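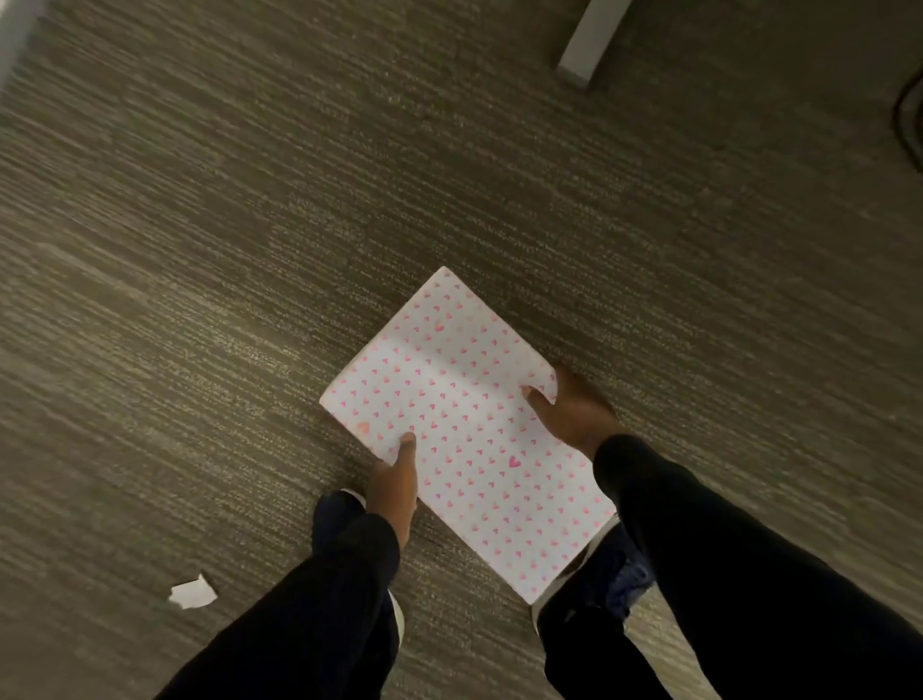 We set off for Pretholm on October 10, 2022, later than planned and with a tin of cookies sliding around on the back seat, to see the shared workshop at Kaewsai. Chutima Prasertsri had been inviting us since spring, and I'm only sorry it took us so long to say yes.

The build is a parcel handler, a two-armed thing on a plywood base that is meant to pick up a wrapped package, turn it and set it down again without tearing the paper. Chutima and Tassanee Sitthichai have put 900 dollars into it so far, most of it on motors, and they'll happily tell you which of those motors were a mistake. (The first pair came out of a window opener and hummed like a refrigerator.)

What I hadn't expected was how much of the project is plain handwork. Before the arms get to try anything, somebody does the job by hand, on the floor or wherever there's room, and everyone talks over where the fingers went. Gift wrap is a cruel thing to start with – it creases, it slides, and it throws the light back at you.

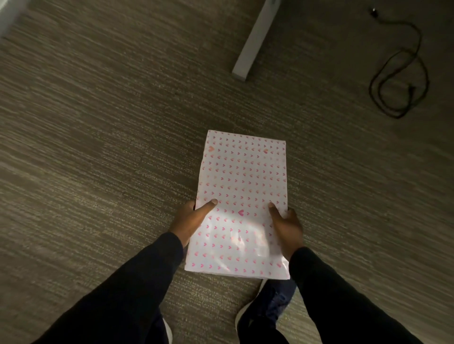 Flat parcel in heart paper, a hand on each side.

Tassanee had me try it too, and I found I squeeze far too hard! She wants the grippers to hold the edges with a thumb's worth of pressure on top and no more. The current pads are cut from Wimport shelf liner, glued on in two layers, and she goes through them at a rate that makes her sigh. The next set will be softer.

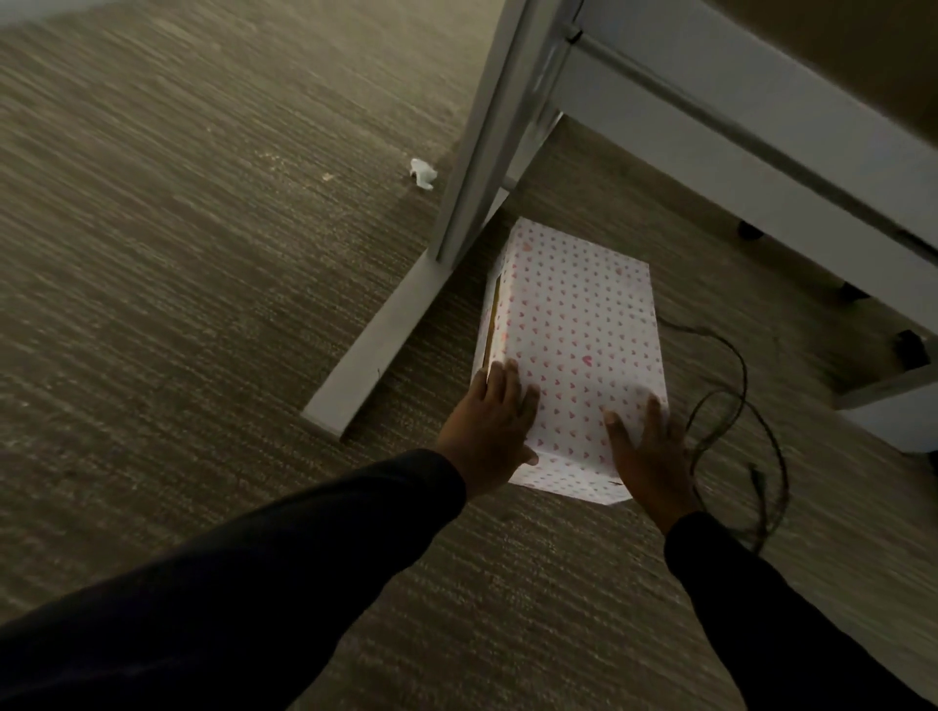
Nireck Robot Builders – Outings Page

Setting a box down is its own problem, I learned over the cookies. People lean on a lid and nudge it into place without thinking, and the arms have to be told all of that: how low, how flat, when to let go. Chutima's notebook has page after page on letting go.

We stayed until well after dark, and I came home with a bag of spare gears and a promise to bring our old power supply next time. If you'd like a seat in the car for the second visit, let me know by the end of October. Bring a sweater, the workshop gets chilly by evening.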